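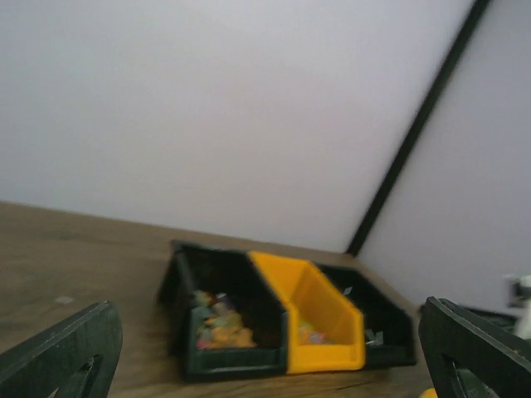

Figure 7.1 Three parts bins at the back of the table, between the open fingers of the gripper.

Chapter 7
Comparing Grippers on Small Parts

A gripper that does well on a large, square block may do badly on a part the size of a fingernail. The block gives the fingers two flat faces and plenty of room. A small part in a bin has neighbours on every side, a wall behind it and a lip in front. Much of the difficulty comes from the bin, and a fair comparison of two grippers has to include it.

In Chapter 6 we compared grippers on single objects placed on an open table. We now move to picking from open-fronted bins of the kind shown in Figure 7.1. The camera sits at the wrist end of the arm, so the fingers stay in view during the approach. This helps when judging clearance, but the fingers also hide part of the table, and the reader should keep this in mind when we come to camera placement in Section 7.4.

Two black bins and a yellow one stand side by side against the wall. The black bin on the left holds a pile of small coloured pieces, the yellow bin a much smaller cluster. These are different tasks. In a pile, the fingers will nearly always close on something, and the common fault is to lift two pieces at once. With few pieces left, the common fault is to close on nothing. A single success rate taken over both bins would hide this, so we report full and nearly empty bins separately throughout.

The worked example in this chapter comes from a trial run in Toledo by Adalberto Dantas and Guoqing Song. They compared two finger sets, the Vollska and the Rilo, on the same arm and with the same controller. Each set was given 18 practice picks, which were not scored, and then 157 scored picks. The order of the bins was drawn by lot before the trial began – a simple step, but one that is often left out.

A pick was scored as good only if one piece was lifted clear of the bin lip and held until the arm stopped. Touching the bin wall was noted but did not count as a failure. Jhair Urrego, who checked the scores, later argued that a touch hard enough to move the bin should have been counted. We return to his objection in Section 7.5.

After working through this chapter you should be able to write a scoring rule before a trial starts, choose bin positions that treat both grippers alike, and say when a difference between two results is too small to matter.

7.1 What to hold fixed

Begin with the table. Mark the position of each bin with tape and check it after every change of fingers. A bin that has moved towards the wall by the width of a finger can change the result more than the fingers do.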